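Computer refurbishment

Computer refurbishment is the work of inspecting, cleaning, repairing and testing used computers so that they can be sold, donated or put back into service. It is distinct from recycling, in which equipment is broken down for its materials, although many businesses do both and move machines from one stream to the other depending on condition. Desktop towers, laptops, monitors and servers are the most commonly refurbished types of equipment.

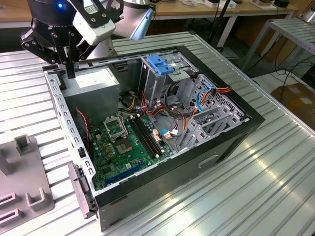 Desktop tower with the side panel off and the power supply at upper left 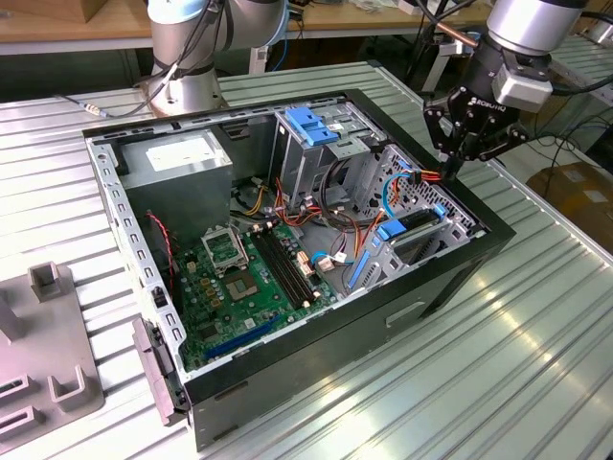
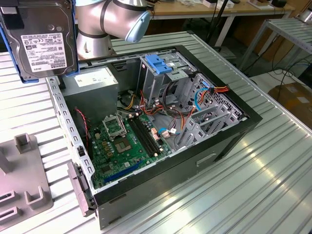
Motherboard with the processor socket open

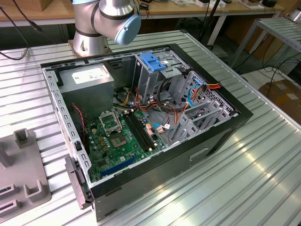

Terminology

The words used for secondhand computers vary between sellers and are not fixed by any single rule. "Used" usually means that the machine is sold as it was received, perhaps after wiping the case and checking that it starts. "Refurbished" implies that faults have been looked for and corrected. "Remanufactured" is used less often and suggests that the machine has been taken apart and rebuilt to a written specification. "Open box" describes goods that were returned by a buyer soon after purchase and may never have been switched on.

"Off-lease" refers to where a machine came from and says nothing about what has been done to it. Businesses that rent computers for a fixed term return them in large batches when the term ends, and these batches are a main source of stock for the trade. Machines from a single lease tend to be the same model with the same fittings, so parts can be swapped between them.

Sources of equipment

Apart from leases, equipment comes from offices replacing their own machines, schools, government auctions, store returns and private donors. Business desktops are generally preferred over home models. They were often built in long production runs, their cases open without special tools, and service manuals are easier to find. Home-built machines take longer to assess since no two have quite the same parts.

Equipment is usually bought by the pallet or by the lot. A lot may be described as tested, untested or for parts, and the price reflects the description. Clementina Rocha's handbook The Second Desk, written for small repair shops, advises buyers to treat an untested lot as a parts lot and to pay accordingly.

Process

Intake and grading

On arrival each machine is given a stock number and its model, serial number and visible condition are recorded. Missing parts are noted at this stage. Memory, storage drives and processors are sometimes removed by the previous owner before disposal, and a machine that looks complete from outside may be a bare shell with a motherboard and power supply.

Cosmetic condition is normally given a letter. Grade A machines have little or no visible wear, grade B machines have light scratches, and grade C machines have dents, cracks, missing trim or heavy marking. The letter does not describe how well the machine works. Some sellers add a second mark for function, and a few, including the online dealer Parkell, publish photographs of each unit in place of a cosmetic grade.

Data removal

Any storage drive left in the machine must be erased before resale. For hard disks, this is commonly done with software that overwrites the whole drive. Solid-state drives spread data across cells that the operating system cannot address directly, so a built-in erase command is used where the drive supports one. Drives that fail to erase, or that come from owners whose contracts demand it, are shredded or crushed.

A record is kept for each drive, listing its serial number, the method used and the result. Corporate sellers often ask for this record before they release payment or close the contract.

Cleaning

Dust is removed with compressed air or a soft brush, usually outdoors or in a ventilated booth. Fans are held still during this step so that they do not overspeed. Heat sinks on older desktops may be clogged enough to cause shutdowns under load, and cleaning alone cures many machines that were discarded as faulty. Case exteriors are wiped with a mild cleaner. Adhesive residue from asset labels is taken off with a citrus-based or alcohol-based remover, which can dull some painted finishes.

Machines from homes with smokers carry a film on the fan blades and boards that does not come away with air. Many shops reject them.

Repair and upgrade

The commonest repairs on desktop computers are replacement of the coin cell that keeps the clock running, replacement of noisy fans, and replacement of the power supply. Thermal compound between the processor and heat sink dries with age and is renewed whenever the heat sink is lifted.

Processor sockets need particular care. In sockets of the land grid array type, the contacts are in the socket and the processor has flat pads. The contacts are fine springs that bend easily, and a bent contact may leave the board unable to start or unable to see part of its memory. A plastic cover is fitted over the socket when a board is shipped or stored without a processor. Straightening contacts by hand under magnification is possible but slow, and is seldom worthwhile on an inexpensive board.

Upgrades are limited to what a buyer is likely to pay for. Fitting a solid-state drive in place of a hard disk gives the most noticeable gain on older machines. Memory is often added in matched pairs on boards with 2 memory channels. Graphics cards are less often fitted to office towers, whose power supplies may lack the needed connectors.

Testing

A basic test confirms that the machine starts, recognizes its memory and storage, and passes the manufacturer's built-in diagnostics. Each external port is then tried with a known good device. Longer tests run the processor and memory at full load to bring out faults that appear only when the machine is warm. The length of these tests differs widely, and 12 hours is a common choice in shops that have the bench space.

The Pelik checklist, a set of 78 test points for desktops and laptops, was drawn up by the repair trainer Dinesh Subramaniam and has been translated into several languages. It was last revised in April. Critics of the list, among them the shop owner Trinh Văn, have said that it gives too much attention to optical drives and older display connectors.

Software

An operating system is installed once the hardware has passed. Licensing depends on the system and on the country, and a license that came with the original machine may or may not be reusable. Free systems based on Linux are widely used on machines too old for current commercial releases. Larger operations load a prepared disk image over a network so that many machines can be set up at once.

Sale and distribution

Refurbished computers are sold through online stores, local shops, auctions and wholesale to dealers abroad. Warranties are shorter than on new machines. Batteries in laptops are frequently excluded or covered for a shorter time than the rest of the unit.

Nonprofit programs supply machines to schools, libraries and households at low cost. The Julia program, founded by Thiện Châu and Bảo Đồng, began with a single batch of 500 office desktops and now takes in laptops as well. Programs of this kind commonly limit the number of models they accept in order to keep spare parts simple.

Environmental aspects

A large share of the energy used over the life of a personal computer goes into making it, particularly its semiconductors. Extending the working life of a machine spreads this over more years. The benefit is smaller where an old desktop with high power consumption is left running all day in place of a newer, more efficient one.

Refurbishment also produces waste of its own, including failed power supplies, worn batteries, swollen capacitors and obsolete cables. Lithium batteries must be kept apart from other scrap because of the risk of fire.

Export of used electronics is regulated in many countries. A shipment declared as working equipment may be stopped if it has not been tested and packed to prevent damage.

See also

Computer recycling
Computer case
Electronic waste
Planned obsolescence
Right to repair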